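Projektbericht: Braucht ein Eishockeyteam ein Morgentraining am Spieltag?
Wahlpflichtmodul Trainingswissenschaft, Gruppe Kollex
Autoren: Bevan Ruddock, Brodie Costigan

1. Ausgangslage

In fast jeder Profiliga stehen die Mannschaften am Vormittag eines Spiels noch einmal auf dem Eis. Fragt man nach dem Grund, hört man meistens, das sei schon immer so gewesen, die Beine müssten wach werden, der Torhüter brauche Schüsse. Belege dafür bekommt man selten zu sehen. Uns hat gestört, dass eine Gewohnheit so viel Eiszeit kostet und trotzdem kaum geprüft wird. Wir wollten deshalb an einem kleinen, überschaubaren Fall nachsehen, ob sich überhaupt ein Unterschied zeigt.

Der Fall war die zweite Mannschaft der Grunditz Wölfe, die in der Halle Whitcombe trainiert. Der Trainer hat uns im Dezember erlaubt, bei Heimspielen dabei zu sein und Daten zu erheben. Er selbst hält viel vom Morgentraining und hat uns das auch mehrfach gesagt.

2. Vorgehen

Verglichen haben wir Spieltage mit und ohne Eiseinheit am Vormittag. An den Tagen ohne Eis gab es eine kurze Besprechung und freiwilliges Dehnen, mehr nicht. Gemessen wurde die Sprintzeit über 50 Meter im Geradeauslauf, direkt nach dem Aufwärmen am Abend. Dazu kam ein Fragebogen zur gefühlten Frische, den die Spieler vor dem Umziehen ausfüllten. Die Schüsse im ersten Drittel haben wir mit dem Programm Diso erfasst, das an unserem Institut ohnehin installiert ist.

Insgesamt liegen uns nearly vollständige Protokolle vor, zusammen fast 400 einzelne Sprintzeiten. Das klingt nach viel. Es sind aber immer wieder dieselben Spieler, und die Zahl der Spieltage dahinter ist klein. Wer daraus eine Regel für eine ganze Liga ableiten will, sollte vorsichtig sein, und das gilt auch für uns. 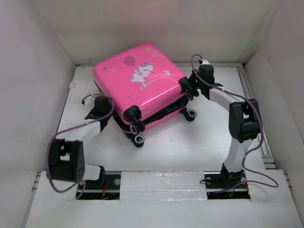 Was bringt das Morgentraining den Torhütern?
Nach unseren Daten lässt sich das nicht sagen. Die beiden Torhüter der Mannschaft sind zu unterschiedlich eingesetzt worden, und eine Fangquote aus so wenigen Spielen schwankt von allein stark.

3. Ergebnisse

Bei den Sprintzeiten fanden wir keinen Unterschied, den wir ernst nehmen würden. Im Mittel waren die Spieler an Tagen ohne Morgeneis minimal schneller, doch die Streuung innerhalb eines einzelnen Spielers war größer als der Abstand zwischen den beiden Bedingungen. Zwei Verteidiger liefen nach dem Morgentraining durchweg besser, ein Stürmer durchweg schlechter. Vielleicht steckt dahinter etwas, vielleicht auch nur der Schlaf in der Nacht davor, den wir nicht erfasst haben.

Bei der gefühlten Frische war das Bild klarer, aber wir trauen ihm nicht. Die Spieler gaben an Tagen mit Morgentraining höhere Werte an. Allerdings lag der Fragebogen offen in der Kabine, und der Trainer ging währenddessen ein und aus. Wer will da ankreuzen, dass ihm die Lieblingseinheit des Trainers nichts bringt? Diesen Fehler hätten wir vor der ersten Erhebung bemerken müssen.

Die Schüsse im ersten Drittel haben wir am Ende nur beschreibend ausgewertet. Sie hängen viel zu sehr vom Gegner ab. Gegen den Tabellenletzten schießt jede Mannschaft öfter, ob sie am Vormittag auf dem Eis war oder nicht.

4. Kosten

Eine Stunde Eis am Vormittag kostet den Verein nach Auskunft der Geschäftsstelle 300 Euro. Dazu kommen die Fahrten, denn die meisten Spieler arbeiten oder studieren und müssen zweimal zur Halle. Mehrere sagten uns, dass sie an einem Mittwoch mit Spiel praktisch einen ganzen Arbeitstag verlieren. In der Diskussion um das Morgentraining taucht dieser Punkt kaum auf, vermutlich deshalb, weil er in den Profiligen keine Rolle spielt.

5. Einwände gegen unsere eigene Arbeit

Die Reihenfolge der Spieltage war nicht ausgelost. Der Trainer entschied mit, wann die Einheit ausfiel, und er ließ sie eher gegen schwächere Gegner ausfallen. Die Zeitmessung von Hand ist ungenau; die Lichtschranke stand uns erst ab dem dritten Spieltag zur Verfügung. Außerdem wussten alle Beteiligten, was wir untersuchen.

Wir können also nicht behaupten, das Morgentraining sei nutzlos. Wir haben nur nichts gefunden, was den Aufwand bei einer Amateurmannschaft rechtfertigt. Der Trainer hat unseren Entwurf gelesen und will in der kommenden Saison trotzdem bei seinem Ablauf bleiben. Die Rohdaten und der Fragebogen liegen im Kursordner.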